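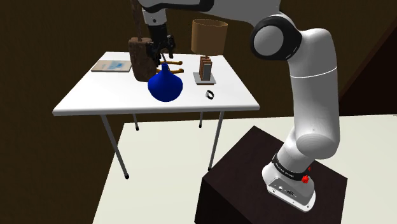
Before you plug in the Arndale desk lamp, pick its spot, and I mean really pick it, because the clamp takes a while to get right and you won't want to do it twice. I keep mine at the back left of the table, the same corner where a flat book with a beige cover would sit. White tabletops like that one bounce a lot of light, so start on the low setting and see how your eyes feel.

Section 2: Clamping and first switch-on

1. Open the clamp all the way and slide the felt pad in. Mine came folded inside the manual and I nearly threw it out!
2. Push the clamp onto the table edge and turn the knob until it stops wobbling. Finger tight is plenty.
3. Drop the lamp post into the clamp and give it a quarter turn to the right. You'll feel a click.
4. Run the cord down a table leg with the two clips in the bag.
5. Plug in and tap the base once. Tap again for bright, hold for off.

Note: if the front rim of your table is rounded (lots of them are), clamp on the back edge or a side with a flat lip. I tried the curved side first and the lamp leaned all evening.

CAUTION: Unplug before you move the clamp. Keep the shade clear of curtains and paper, and don't wrap the cord around the post.

Still flickering? Swap the bulb for part 743, the warm one. Part 550 fits the socket too, but it's made for the floor lamp and mine buzzed.

– Lautaro Ojeda

Related guides
Arndale floor lamp: putting the base together
Hultinon dimmer plug set-up
Cleaning a fabric shade

Questions? Contact Arndale Help, ext. 3661 | © Arndale Lighting | Back to top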